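Shop Floor Talk > Warehouse and Packing > Robot arms on the decor line, what changed for you?

plelthorpe_packer
We pack artificial plants and silk flowers at the Plelthorpe site. In August they put arms on two of the six benches. The arms pick the stems and we do the boxing and checking. Target went from 70 an hour to 80 per bench. Anybody else been through this? Mainly want to know what happened to breaks and job grades.

M.Hunt
Same at Uvancombe, a year ahead of you. Breaks stayed. Grades didn't move for eight months, then two people got "cell operator" and a small raise. Ask for the grade in writing now. My wrists are better, I'll say that much. I used to pull 144 stems out of a tray before first break.

The part that takes the time is the leafy stuff. Straight stems are fine, but the ones with curly bits catch on everything, so we lay them out flat with the stems together.
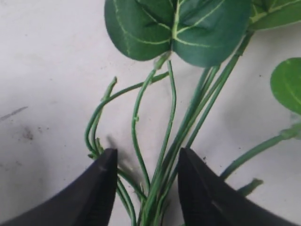
Leafy one, fingers either side of the stems.

Merike

gluegun70
So you went from picking plants to laying out plants for a machine to pick. Don't see how that's less work.

M.Hunt
It's less gripping and less twisting. Didn't say it was less work.

zyao
Maintenance here, Vasiliauskas plant. gluegun70 has a point about the layout work, it should be counted in the rate and mostly it isn't. We timed it and got the target put back down – took one meeting. Also find out who is allowed to clear a jam. Ours was left vague and people were reaching in.
Zhiqiang

plelthorpe_packer
Jams are supposed to go to the line lead, but she covers both shifts' paperwork too, so you wait. The waiting comes off our rate.

gluegun70
There you go.

zyao
Log every wait with the time. Use the Skalero screen if you have it, paper if you don't.

plelthorpe_packer
Paper it is. Will post the numbers when I have a month of them.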